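Tablet from a burglary still in police evidence after 4 months, how do I get it back?

Posted by Vasanthi Liyanage
June 22, 2019

Hello all. In January somebody broke into our house and took a laptop, a tablet and 300 dollars in cash. The police found the tablet in a pawn shop in another town, and an officer called me to say it is now in the evidence room. I was very happy, because all the photos of my daughter are on it.

It is now 4 months since that call. When I phone the property desk, they tell me there is a hold on the item and I must ask the detective. When I phone the detective, I get voice mail. I left two messages and did not receive any answer. The insurance has paid me 1000 dollars for the laptop and the tablet together, so I am also not sure if the tablet is still mine. I do not want to do anything wrong. Who is the person that can release it? Do I need a lawyer for this?

Corrado Monti

I had a similar case with a stolen bicycle, so I can tell you how it went for me, but please check with your own county, as the rules are different from place to place.

If a person was charged, the hold usually belongs to the prosecutor, and the detective cannot remove it alone. Look in your papers for the case number and call the prosecutor's office. Ask for the victim advocate. This is a person whose job is to speak with people like you, and in my case she answered the same day. I asked her if photographs of the bicycle could be used as evidence in place of the bicycle. In many places the law permits this, but the prosecutor has to agree, and sometimes the defense too. For me it took two more weeks, and then I received a release form by mail.

Bring a photo ID and something that shows the serial number. I had the receipt. If you have the original box, the number is normally printed on it. Call the property room before you go, because ours was open for pickup only on certain mornings and I drove there one time for nothing.

About the insurance: when they pay for a stolen item in full, the item may belong to them afterward. Write to your adjuster before you pick it up. They may let you keep it if you return a part of the money. Ask also about the photos, as these have no value for the company.

I did not need a lawyer. If the prosecutor says no, you can ask the court for return of property, and the clerk can tell you if there is a form for it.

Sunil Patwary

Just go there in person and don't leave until they give it to you. Phone is useless with these people.

Anoma Sarkar

I would not do what Sunil says. The clerk at the window is not allowed to hand over an item with a hold, even if she wants to. Corrado's answer is better. I would only add that you should put your request in writing, with the case number in the first line, and keep a copy. Ask them also to note that you want the item back, so that it is not sold or destroyed when the case is closed. My cousin lost a camera in this way.
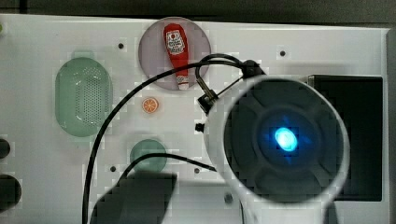 Small ketchup bottle in a round dish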